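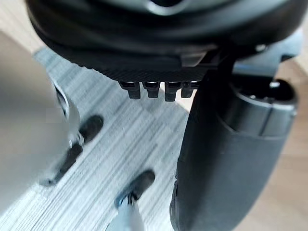 资料室柜体五金和档案盒的事，接着四月那次会没议完的部分往下谈。会议于2018年8月12日上午在Stusdale办公区二层举行，行政组、档案组、采购组和Clendeck项目组到会，财务组请假，事后补看纪要。先议拉手颜色。采购组带来的Lecomte样品有银色和黑色，银色的在浅色木面上比较显眼，黑色的又有亮面和哑面两档。到会各组看下来，倾向黑色哑面，圆形件外壳那种反光柔和的程度就可以，下沿那圈细密纹路也可以参照，拉手边缘做一圈类似的纹，手指好着力。亮面不再考虑。

## 一、上次会议遗留事项

1. 旧铁皮柜清退。行政组报告已联系回收方，清退单还差一个签字，本周内补齐。
2. 资料室钥匙。目前仍是前台和档案组各持一把，暂不增加。
3. 档案盒规格。四月定的是统一改用蓝色硬壳盒，采购组已向Lecomte下单，首批60个，已到货并拆箱。第二批等首批用过一段时间再定。
4. 地毯清洗。物业答复排在柜体安装之后，行政组跟进。

## 二、柜体与五金

拉手颜色按前述意见执行，采购组向Lecomte要一份正式报价，报价单上把纹路做法写清楚，不接受“同样品”这类写法。

小标签片的问题一并讨论。档案组希望每层隔板前沿能装一组索引片，用来区分年份。项目组原先画的是长短不一的斜片，档案组认为不好认。会上商定改为并排的小方片，大小一致，下端平头，颜色与拉手相同。每组装几片由档案组按年份自己定，图纸上留出余量。

木料仍用浅色细纹，与现有的桌面相配。有组提出改白色，理由是和外侧长桌统一。项目组说明白色板要重新订，工期往后推，且资料室与外侧办公区本来就用不同的料。此项维持原方案。

## 三、档案盒摆放 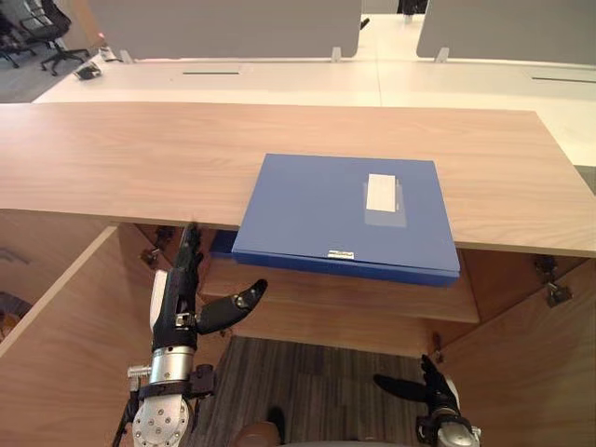 图二　蓝色档案盒平放在木桌面上，前沿探出桌边

档案组先提桌边的问题。盒子平放时容易放得太靠外，前面一截悬在桌沿外边，走过时衣服可能会挂到。行政组认为这是习惯问题，贴个提示就行；项目组认为桌面深度也要看，如果盒子往里推还是探出来，就说明当初的尺寸没有考虑盒子平放。讨论后决定两件事都做：

- 档案组用新到的盒子在桌面上试放，横放、竖放各试一遍，记下探出的尺寸，交项目组。
- 行政组起草一份摆放说明，一页以内，贴在资料室门内侧。

标签卡的位置也有不同意见。卡片装在盒盖靠右的透明套里，平放时从上面看得清楚，竖放进柜以后就不一定朝外了。档案组希望侧面也贴一张。采购组提醒侧面没有套，只能用不干胶，换卡时不好撕。最后同意先在常用的8个盒子侧面贴不干胶试用，其余不动。卡片一律打印，不手写，抬头写“Jotutberg”，下面依次是部门、年份和流水号。流水号规则沿用旧柜的，档案组会后把旧规则发给各组。

金属搭扣的松紧在会上没有结论。有人觉得偏紧，有人觉得正好。档案组贴标签时顺便逐个开合，有扣不上的挑出来，由采购组找Lecomte换。

## 四、桌下隔板和合页

桌下有一块横隔板，现在没有规定放什么。行政组想放打印纸，档案组想放待归档的盒子。会上倾向后者，打印纸仍放原来的储物间。隔板承重项目组手上没有数据，查到之前暂不往上放整箱资料，单个盒子可以放。

桌面与侧板相接的地方用的是金属合页。项目组安排安装师傅来时把左右两侧的螺钉都检查一遍，结果写进验收单。合页外露的部分要不要加盖，采购组问一下价格，贵就不加。

桌下地面铺的是灰色条纹地毯，清洗前要把下面的东西都搬开。请各组在清洗前一天下班前自己收好私人物品，行政组不代收。

## 五、外侧长桌走线

外侧白色长桌的桌面已开有走线槽。项目组提出把沿墙的电源线都从槽里走，不要再从桌沿挂下来。各组没有意见。需要延长线的，向行政组登记，写明长度和用途。槽口是否加毛刷条，等走完线再看。

有组问到资料室的木桌要不要也开槽。档案组表示那边主要是翻阅和贴标签，用不到太多插座，不开。

## 六、搬迁安排

旧柜里的资料分两批搬。第一批为近年合同，第二批为项目图纸和往来函件。第一批开始前，各组把借出的材料还回来，确实还不了的写借条，借条放进对应的盒子里占位。

搬运用小推车，每车不超过50公斤。Stusdale二层的货梯上午有别的公司在用，搬运尽量放在下午。走廊中间不要停车，临时堆放只用资料室门口左侧的位置。

不再需要的材料由各组自己列单，档案组核对后统一粉碎。未经核对的不要放进粉碎箱。四月那次有一本函件登记簿被误放进去，后来找回来了，这次请注意。

## 七、费用

采购组口头报告，五金部分的预算还有余额，索引片可以从里面出。不干胶标签纸走办公用品。合页盖如果要做，单独申请。Clendeck项目的总账由财务组补看纪要后确认，有异议以书面形式提出。

## 八、待办

| 事项 | 负责 | 期限 |
|---|---|---|
| 拉手正式报价 | 采购组 | 下次会前 |
| 索引片图纸修改 | 项目组 | 下次会前 |
| 盒子试放并记录尺寸 | 档案组 | 本周 |
| 摆放说明初稿 | 行政组 | 本周 |
| 侧面标签试贴 | 档案组 | 两周内 |
| 隔板承重数据 | 项目组 | 下次会前 |
| 合页盖询价 | 采购组 | 下次会前 |
| 延长线登记 | 行政组 | 随到随办 |
| 旧柜清退单签字 | 行政组 | 本周 |

## 九、其他

资料室的灯有一侧偏暗，行政组报修。

门口的登记本快用完了，换新本时加一栏“归还人”。旧本编号后交档案组保存。

下次会议时间另行通知，地点不变。请项目组带上修改后的图纸，采购组带上合页盖样品，如果那时已经拿到的话。

记录：行政组
分送：到会各组、财务组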